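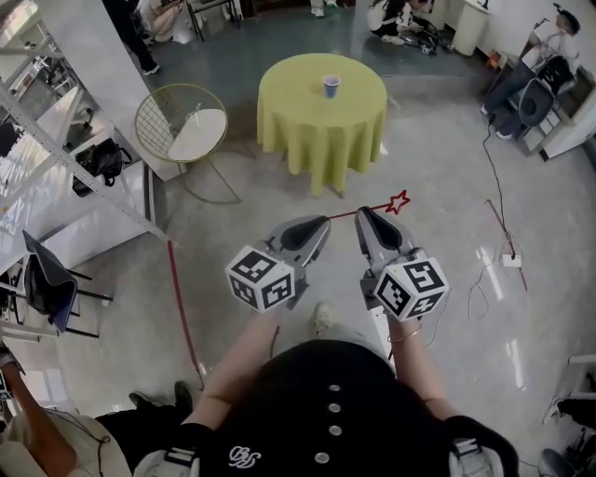 Black short-sleeved shirt with four buttons down the front, script emblem beside them.

Subtitles drift out of sync on a film file, gets worse towards the end

Posted in: Home Viewing > Playback and Subtitles

Fatima Effiong
I have a digital copy of a road drama called Jibrin, bought through Plastora and downloaded for offline viewing. The dialogue is in four languages, so the subtitles matter. Running time on my copy is 198 minutes. The English subtitles line up in the opening scenes, are noticeably late by the border crossing, and by the last act they trail the dialogue by enough that the colour of the whole conversation changes - replies appear under the wrong speaker.

The player is Zekodus on a laptop, current version, connected to the TV by HDMI. I have tried the subtitle delay setting. If I correct it for the ending, the beginning is wrong. The same file plays with the same drift on a second laptop. The subtitles are a separate .srt file in the same folder. I don't want to re-encode the film if I can avoid it.

Is there a way to fix this permanently? Our film group is watching it on Tuesday.

flatbed_oz
A delay setting adds a fixed offset. Your error grows with time, so an offset can't correct it. This is nearly always a frame rate mismatch: the subtitles were timed to a version running at one rate and your copy runs at another.

Check the video rate first. In Zekodus it is under the codec details for the open file. If it reads 23.976 and the subtitles were timed for 24, the stretch is small, one part in a thousand, and over your running time it adds up to nearly 12 seconds. If they were timed for 25 the drift would be minutes and you would have noticed well before the border crossing.

To fix it, open the .srt in any subtitle editor that has a frame rate conversion function. Set the source rate to 24 and the target to 23.976. Save under a new name, keep the original, and load the new file manually. Then check one line near the start and one near the end. If both are off by the same amount after conversion, apply an offset to finish.

If the editor has no rate conversion, look for a two-point sync. You enter the correct time for an early line and a late line, and it scales everything between them linearly. Choose lines that start on a hard cut, as they are easier to judge.

No re-encoding is needed. The video file isn't touched.

Flastport
Had this with a different film. I just deleted the subtitles and downloaded them again and it was fine. Maybe try another player too.

Fatima Effiong
Video reads 23.976. Downloading again gave me an identical file, same drift. The conversion from 24 worked: first line correct, last line late by a constant 2 seconds, which I removed with an offset. I checked 33 lines through the middle and all are within tolerance. Marking this as solved.

flatbed_oz
Good. Save the corrected file as UTF-8 if the accented characters come up wrong on the TV.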